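Subject: Re: [allotments] Water butts, the standpipe and the August rota

From: Marius Iordache
To: allotments list

On the question of what we do about watering before the dry spell gets any worse, I have put my replies under the relevant parts of the earlier message.

> The standpipe at the Carroll Lane end has been running at a trickle
> again since last month. By seven in the evening there is a queue and
> people at the top of the site give up and go home. Is it a fault on
> our side of the meter or theirs?

Ours, as far as I can tell. I read the meter at six in the morning before anyone was on site and again that night, with the stopcock half closed in between, and the pressure at the meter is fine. The drop happens somewhere between the compost bays and the first bend. That length is the old black pipe that was left in when the rest was replaced. It was buried shallow and the bays have been moved over it twice.

I have asked Orgate for a price to dig it out and lay new. They can't come before the end of August. If anyone knows a plumber who would do it sooner, send me the number off list.

> Also, what did we use last year? I heard a figure at the meeting but
> didn't write it down.

The last bill was for 2,971 units on the old meter, which reads in a smaller unit than the new one, so please don't compare the two directly. I will work it out properly and send it with the accounts.

> I was going to suggest we all go over to clay pots sunk in the beds.
> My neighbour swears by them. You fill them up and they seep for days.

I tried this on plot 41 over two summers, with mixed results. They work well for squashes and tomatoes, which have the roots to find the water. They did nothing for carrots or spring onions. The pot has to be unglazed. A glazed one holds its water perfectly well and the plants next to it die. I made that mistake with the first batch, which were sold as garden pots and had a clear glaze on the inside that I didn't notice until I had buried them.
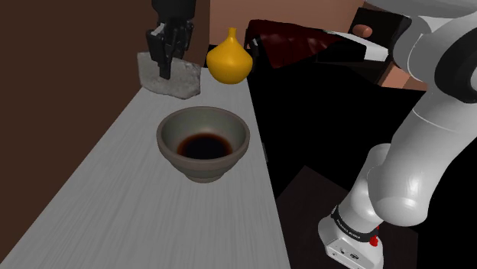
The other thing is the lid. Without one you lose a good part of the water to the air and the rest fills up with slugs. A saucer with a stone on it will do. Take the pots up before the first hard frost or they will crack, and scrub them with a stiff brush and plain water over the winter, as the pores fur up in our hard water. Don't use washing-up liquid.

If you want to try it, start with two or three in one bed and leave the bed beside it as it is, so you can see whether it makes a difference on your soil. The top plots are much sandier than mine and I would expect the pots to empty faster there.

> Could we buy more butts out of the reserve? The shed roof must give
> us a fair bit.

Yes, and I would put this ahead of the pots. The shed roof feeds one 200 litre butt and it overflows every time we get proper rain. Tudon have a linked set with a brass tap at the bottom and an overflow kit. I would like three in a row on slabs, on the north side. The slabs matter more than people think. A full butt on soft ground leans, and one that leans far enough will pull the downpipe off the wall.

While we are emptying the shed to get at that wall, the contents need sorting. There are seed packets in there years out of date, and the labels are mixed in with the string. Someone has offered us drawers for the small things, and I would say yes to them.

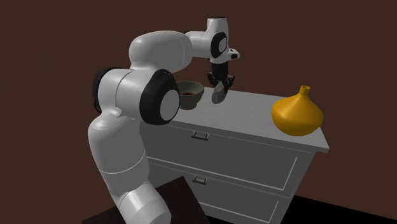 Chest of drawers, pale grey.

Seed keeps far better somewhere dark, dry and cool, and the shed is only one of those in summer. I suggest we keep tools, ties and labels there and take seed home.

> Last thing, the rota. Can I swap out of the second week?

Done. You are now in the fourth week, evenings. The Hovumier timer for the polytunnel has a flat battery again, so whoever is on needs to water in there by hand until I have been to the shop. Two cans a bed, at the roots, and please shut the door after you.

Marius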